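Rugs: Questions and Answers

What size rug do I need under a dining table?

Measure the table and add 24 inches on every side. The back legs of a chair should stay on the rug when someone pulls it out to sit down.

Does the Limar come in a round?

Yes, in two widths. The Vachon is rectangular only. We had a round Vachon until last August and a few may still turn up on the clearance page.

Can I put a wool rug over carpet?

You can, if the carpet is low pile. Use a felt pad between them. On thick carpet a rug will creep and wrinkle.
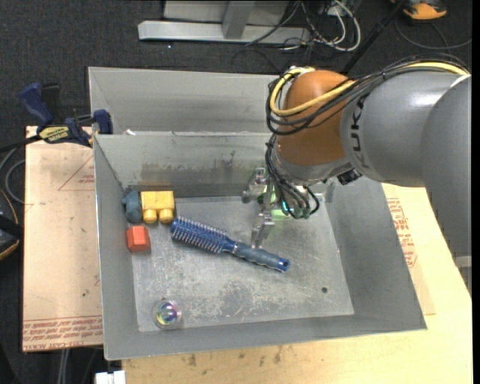

My new rug is shedding. Is it faulty?

No. Wool sheds for the first few months. Vacuum weekly with the beater bar off, and don't pull loose ends. Trim them with scissors.

How much does delivery cost?

Orders over $800 ship free. Under that it is $22, or you can pick up from the Pakbridge store any day but Sunday.

Can I order a custom size?

Only in the Kavico range. Email Poppy Garside with the length, width and color number. Custom rugs can't be returned.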